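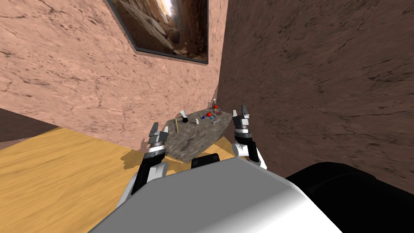

*Figure 1. Our simulated workspace: both grippers empty, small objects spread over the far half of the table.*

# Two Arms, One Small Table

Pin-yu Lam and Ching-wen Chiang
Project report, December

We wanted to build a two-armed robot that could tidy a cluttered table. The real one is coming together on a bench at Novadport, the shared workshop near campus, and it is slow going (we share the drill press with a lot of bike people). So this term we put most of our effort into the simulated version, which we named Brisura, and we had a great time with it!

## Setting up the room

Every run starts by loading a room with random textures. The one in Figure 1 has a pink stone wall, a dark brown one next to it and a yellow-orange wood floor, and we love how ugly it is. The textures are swapped so that our object detector can't get comfortable with one background. The table is pushed into the corner, so the arms can only come at it from the open sides.

The view is from above and behind the robot, and its own body covers a big part of the bottom. We tried moving the viewpoint forward, but then we lost sight of the wrists, and seeing both grippers turned out to matter more to us than seeing all of the floor.

## Objects

The round red objects were our favorites to work with. They stand out against the mottled grey-brown tabletop and the detector picked them up on the first day. The flat light-grey one was awful. It is so close in color to the stone that Ching-wen spent a whole evening thinking the loader had skipped it. Thin things like the yellow stick were in between: easy to find, hard to get a finger on either side of.

## Results so far

We logged 3,448 grasp attempts across 5 room layouts. Most of the bad ones came from the two arms wanting the same object, so Pin-yu wrote a simple rule that gives each arm its own half of the table and makes one wait at the middle line. It's crude but the arms stopped bumping elbows, and we cheered out loud.

## Next

- Print the second set of finger pads for the real grippers
- Add three more flat objects
- Fix the wait rule when an object sits right on the line
- Get the left wrist cable off the bench and into a proper sleeve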